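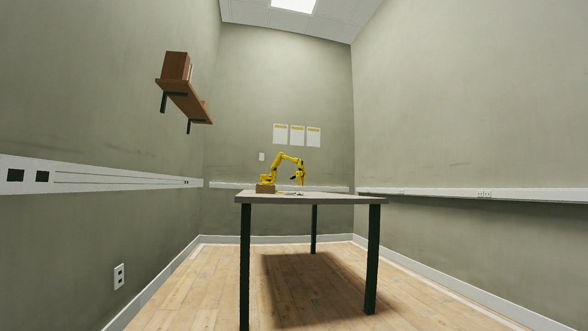
Slide 1. Title

Good morning. I'm Pirjo Peltonen. I do gripper testing at Muvness, and for most of this spring I was comparing two grippers on one arm, first in simulation and then on the floor. You'll get the results first and then the parts I'd do differently.

Leave the title slide up while people find seats. The room on it is the sim room we used for every run – same table, same arm, same ceiling light. Gripper pointing down at the table, base on the block.

Slide 2. The question

We had two candidates. The Haler is a parallel-jaw gripper, electric, short stroke. The Dalsgaard has three fingers and a wider opening, and it weighs more. The customer wanted one gripper for the whole parts list. My job was to say which one, and how sure we were.

Slide 3. Setup

Controller was the Isora in both cases, same firmware. We wrote one pick routine and changed only the tool file and the closing force. 130 picks per gripper in sim. Start pose was the same every time: elbow up, forearm out to the right, wrist down over the table.

Mention that the room is modeled with walls, shelf and sockets. People ask about this. The arm never reaches any of them. We kept them in so the camera tests later would have something in the background besides flat gray.

Slide 4. Sim results

Go slowly here, the chart is busy.

Haler missed 31 out of 130. Dalsgaard missed 25. That looks like a win for Dalsgaard but most of its misses were on the flat parts, and the flat parts are what the customer ships the most of. Haler's misses were spread over everything.

Pause. Somebody usually asks about force settings. Answer: 70 percent of rated force on both, no tuning per part.

Slide 5. Low parts

Anything lying flat on the table is hard for the three-finger tool. The fingertips touch the tabletop before they have closed enough, and the routine stops on contact. We raised the approach height and then it closed over the top of the part. We tried a tilted wrist. It helped on the long parts and did nothing for the small ones.

Haler needed new fingertips, thinner at the end. That was one afternoon of work.

Slide 6. Moving to the real arm

(Short. Skip if we're past 10:40.)

The ranking held. The numbers didn't – both grippers did worse on the real table, mostly on parts with oil on them. Friction in our model was too generous. If you take one setting home from this talk and check it, check that one.

Cable routing was the other thing. There is no tool cable in the sim. On the real arm it caught at the wrist twice before we moved the clip.

Slide 7. What we picked

Haler, with the thin fingertips. Dalsgaard stays on the list for the round parts if the customer adds a second cell in June.

Slide 8. Questions

Tool files are available, ask me at the break. The fingertip drawing is not, it belongs to the customer.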